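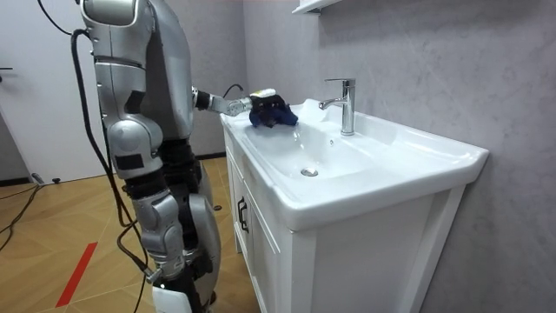 ## 30/08/2025, evening

My feet hurt less than on other Saturdays, and I don't know yet if I like the reason.

Today the robot did sinks. All morning it stood at the white vanity with the dark blue cloth in its gripper and wiped the rim and the corners, and I stood at the door with my own cloth in my hand like a person who waits for the bus. We call it Vamari, because this was printed on the papers that came with it, and by now all the women say "she." I still write "it." In my language a machine also has a gender, so for me the English "it" is a small rest.

Khalil Srour from the Vendinik office gave us the rules again before the shift. Stay behind the red tape when the arm is moving. Do not step over the cables with a full bucket. If something is wrong, press the stop button first and call him after. He speaks slowly to us, which I used to find rude, but I have noticed that he speaks slowly to the manager too.

What I saw today, so that I don't forget it:

- It wipes the flat part of the sink very evenly. I go fast on the flat part and slow at the faucet. The robot goes the same speed everywhere.
- It holds the cloth in a ball. I fold mine in four and turn it, so I always have a clean side. I told this to Khalil and he wrote it down.
- It doesn't look under things. A hair behind the faucet stayed there through two passes. I took it away with my finger when the arm was back in its place.
- It bends its knees a little while it works. My back would like to learn this.

A sink took it 10 minutes. I need 2, with the mirror. When I said this at lunch everybody laughed, and Sultana said, "Good, then we have work until we are dead." But she was not laughing so much herself. She has been at Gredgate House longer than any of us, and she remembers when there were two people on every floor. Now there is one person on every floor, and that happened with no robot at all. A new schedule on the wall in January was enough.

I think this is why I cannot be angry at it. I try sometimes. In the spring, when they told us in the meeting, I went home and calculated our rent against my husband's pay alone, and I slept badly for many nights. Then the thing came and it needed a long cable and a special floor with tape and a man to watch it, and I was ashamed of how afraid I had been. Later I thought that being ashamed was also stupid. My first telephone was very bad and look at telephones now.

The house has 60 bathrooms. The manager says the plan is that the robot takes sinks and counters, and we keep beds, showers, toilets and "final check." Final check is a new word for us. It means that I walk into a room which I did not clean and sign my name that it is clean. I asked if the complaint comes to me when the guest finds the hair. The manager said it was a good question and he would come back to me. That was on Tuesday.

There will be a training for whoever wants to be an "operator," with 200 dollars more in the month. Khalil told me after the shift that I should put my name. He said most people watch the robot and I watch the sink. I have thought about this sentence on the bus, and in the shower, and while I cooked. I believe it was a compliment.

Sultana will not put her name. She says her eyes are too old for screens, and this isn't true, she reads her messages without glasses. If I go and she stays, then I am the one who stands at the tape and she is the one who comes after with the final check. We have eaten lunch together every working day for years, and I don't want to be the person with the tablet.

One more thing I want to keep. When I clean a bathroom alone I sing, very low, mostly songs of my mother. Today I didn't sing, with Khalil sitting there and the motors making their noise. I noticed it only when I was washing the cups at home and a song came by itself, in the middle, at the second verse.

Tomorrow I am free. To do: call the dentist's number and see if they answer on a Sunday, buy onions, wash the two uniforms. Ask Sultana one more time about the training, but by telephone, so she can say no without my face there. The list for names is in the linen room until Wednesday.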